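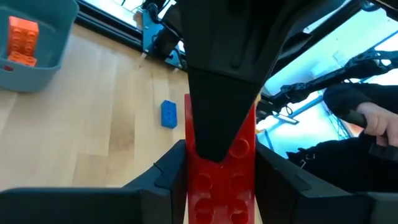

First Dance Lessons at Wysocka: Frequently Asked Questions

We love getting emails from engaged couples, and a lot of you ask the same things, so we've put the answers in one place. If yours isn't covered, write to Nikola Stępień at the front desk and she'll get back to you (usually the same evening!).

We have never danced in our lives. Is that a problem?

Not at all. Most of our couples start from zero, and they are some of the most fun to teach. If you can walk and you can hear a beat, we have plenty to work with. And if you can't hear the beat yet, Lech Piątek has a clapping exercise that looks silly and works wonders.

How many lessons do we need?

For a simple, relaxed dance with a nice entrance and a dip at the end, four is comfortable. If you want lifts, a song change in the middle or a full Viennese waltz, plan on 10. You can start with a single lesson and decide afterward.

When should we start?

Three months before the wedding is lovely. It gives the steps time to sink in between lessons, and you won't be squeezing us in between the florist and the dress fitting. We do take last-minute couples when there's a gap, though, so please ask.

Can we bring our own song?

Please do! We've made dances to old soul records, movie themes, a polka and one very slow heavy metal ballad. Send us the exact version you'll be using, live recording or studio, as the tempo can be quite different. If the song runs past three minutes, we'll probably suggest an edit. Zlatko Kolev does these for us and can make a clean fade so nobody is left swaying through the last two verses.

We're having a live band. Does that change anything?

A little. Ask the band what speed they play it at and whether they keep the intro. A phone recording from their rehearsal is perfect. We'll practice with that and build in a couple of spots where you can catch up if they get excited and speed up.

What should we wear to lessons?

Anything you can move in for the first two. After that, bring your wedding shoes, or something with the same heel. If your dress has a long train or a full skirt, tell us early. Marianna Chmielewska keeps a practice skirt at the studio that you're welcome to borrow, and it makes a huge difference to how the turns feel.

Can parents or the wedding party join in?

Yes, and we wish more people asked. Father-daughter and mother-son dances can be added to any package, and group lessons for the whole wedding party are a riot. The small room at Plestow holds 2 couples at a time, so for groups we use the main hall.

How big does our dance floor need to be?

Smaller than you'd think. Send us the measurements and we'll tape out the same shape in the studio. Tell us where the head table and the photographer will be too, so you end up facing the right way for the dip.

Do you teach in the evening?

Our last lesson starts at 8:30 p.m. Evenings fill up fast from April on, while lunchtimes are nearly always open.

What if we have to cancel?

Let us know the day before and we'll move your lesson at no charge. With shorter notice, the lesson counts as used, except in case of illness.

Do you sell gift vouchers?

We do! They can be used for any lesson and are good for a full year. Pick one up at the desk, or ask Nikola to email it to you.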